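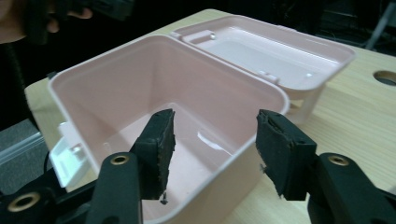
Kindell Lidded Storage Box, Pale Pink

Item no. 587
Supplied by Fondedach

General
One-piece storage box in pale pink plastic with an attached hinged lid. Intended for dry household items: stationery, sewing supplies, cables, hair accessories, small toys. Not a food container.

Body
Rounded rectangular plan. The inner walls are smooth and taper slightly towards the floor, so the usable footprint at the base is smaller than at the rim. Measure flat items against the base, not the opening. The interior is undivided. Trays from the Murkel insert range fit this size and are ordered separately.

Lid
Shallow, tray-like, with a flat inner panel and a raised lip. It is hinged along the rear edge and opens past vertical – allow clearance behind the box if it is to be used on a shelf. The small tabs on the inside of the lid are moulded features and should not be trimmed.

Clasp
White plastic, flat, slotted. Press until it clicks. Do not lift a full box by the clasp or by the open lid.

Technical data
Colour: pale pink, white clasp
Maximum load: 1000 g, evenly distributed
Stacking: lid closed only, up to the maximum load
Dishwasher: no
Pack quantity: 1, or trade carton of 16

Care
Wipe with a damp cloth and mild washing-up liquid. Dry fully before closing. Scouring pads will dull the surface. Permanent marker and some hair dyes will stain the plastic. Keep away from radiators and direct sun – the lid may distort and the clasp will then no longer line up.

Spares
Replacement clasps are sold in bags of 11 and are shared with the Onu box. Lids are not available separately.

Notes on ordering
Shade can vary slightly between production batches. Where boxes are to stand side by side, order the full quantity at once. Trade cartons are not split.

Page last revised February 22, 2025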